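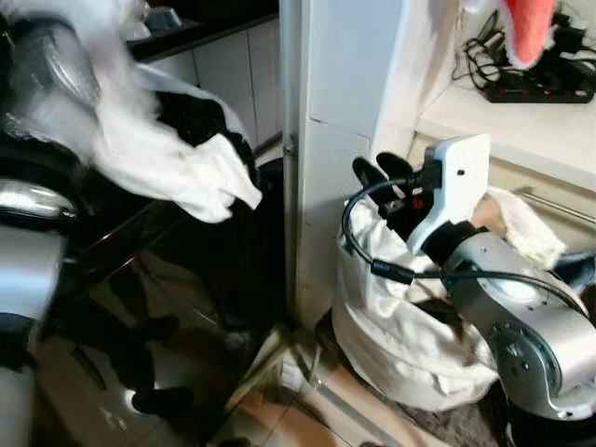
Compte rendu de la réunion du club de vernis Stokitley
Jeudi 7 mars 2019, 19 h

Présents : 15 membres. Excusés : deux.

1. Compte rendu précédent
Le compte rendu de la réunion de décembre est approuvé après une correction : la base lissante testée ce soir-là était celle de Staren, pas celle de Salazar.

2. Commande groupée
La commande de printemps chez Cudasik s'élève à 210 euros, port compris. Le magnétique vert est en rupture chez le fournisseur. Les membres qui l'avaient demandé choisissent entre un remboursement et le gris de la même série. Réponse attendue avant la prochaine réunion. Les flacons seront distribués sur place, aucun envoi postal cette fois-ci : deux bouchons avaient fui dans le dernier colis.

3. Bases peel-off
Retour sur les essais du mois. Les avis sont partagés. La base Salazar tient en moyenne deux jours, moins chez celles qui font la vaisselle sans gants. La base Staren tient mieux mais se retire mal sur les ongles fins – une membre signale un dédoublement au pouce droit. Il est proposé de refaire l'essai avec une seule couche fine et un temps de séchage plus long avant la couleur. Proposition adoptée, 14 voix pour, une abstention.

4. Atelier stamping
L'atelier prévu pour les débutantes est limité à 6 places. Quatre sont déjà prises. Matériel à apporter : un tampon transparent, un grattoir souple, du ruban adhésif ou un latex de contour. Les plaques sont prêtées par le club. Le dissolvant à l'acétone reste autorisé, fenêtres ouvertes. La question des vernis de stamping trop épais est reportée, faute de temps.

5. Échange de flacons
Rappel des règles : flacons remplis aux trois quarts au moins, nom de la teinte lisible, pas de vernis dilué au dissolvant. Les semi-permanents ne sont plus acceptés dans le bac commun. Plusieurs membres demandent un bac séparé pour les top coats. Accord de principe, à essayer dès la prochaine fois.

6. Nuancier
Le nuancier du club compte maintenant 500 teintes. Le classement par marque ne convient plus. Deux options sont discutées : par couleur ou par finition. Le classement par finition est retenu, avec les holographiques à part. Les capsules jaunies seront repeintes – en priorité les nudes et les blancs.

7. Questions diverses
Une membre demande si l'huile à cuticules peut être achetée en grand format. Devis à demander à Cudasik.
Les lampes de table sont à rapporter, il en manque deux.

Séance levée à 20 h 45.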